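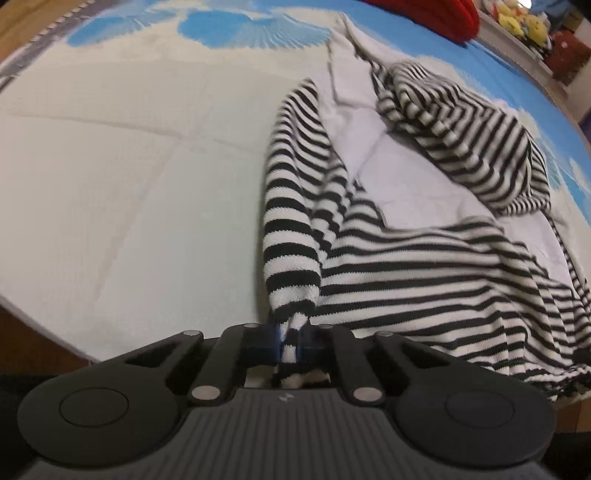 ## Start with the cuff

If you're joining us on the folding work at Leung, welcome! You'll spend your first week teaching with the hand-held gripper, and your folding skills are the whole point. The folding machine in the Inine building learns from people who handle clothes for a living, so everything you know about sleeves is worth passing on.

Striped knits are my favourite place to begin (you can see straight away when a sleeve has twisted, the stripes give it away).

1. Lay the top on the bed and find one cuff before you touch anything else.
2. Bring the fingers in low, with the cuff between the blue pads.
3. Close gently on a small fold of fabric. A big handful drags the whole body of the garment with it.
4. Move the sleeve at the pace you'd use with your own hand. Slower is fine, jerky isn't.
5. Open the fingers fully before you pull away.

If you drop it, carry on and pick it up again! A fumble followed by a good recovery is useful, so please don't delete it. We only bin a take when the garment ends up on the floor.

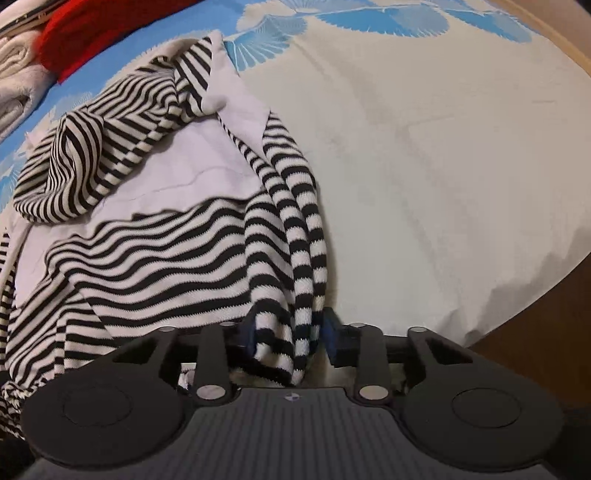
## Sorting out a bunched-up top

Now the fun part. When the fabric is rolled and the sleeves have ended up side by side, choose one sleeve and stay with it. Grip near its lower end, ease it out to the side, then go back for the other. Leave any thick roll until both sleeves are clear.

Each folder does 20 takes in a session and then swaps to ordinary work. Log them in Endus under the garment type, with a note if the knit was stretchy. We have 753 takes for knitwear so far and want 3000 by January.

## What changes on the floor

The plain flat stuff goes to the machine first: sheets, pillowcases, towels. Knitwear stays with us for now, along with repairs and anything a customer has asked us to treat specially. Under the Ganano rota there will be 2 people on machine checks each shift, and every folder gets a turn, with training in paid hours. I did my first check shift last month and loved it, mostly for the chance to stop a bad fold and show it a better one.

Grippers go back on the charging rack when you finish. Wipe the pads first, please, as fluff gets into everything.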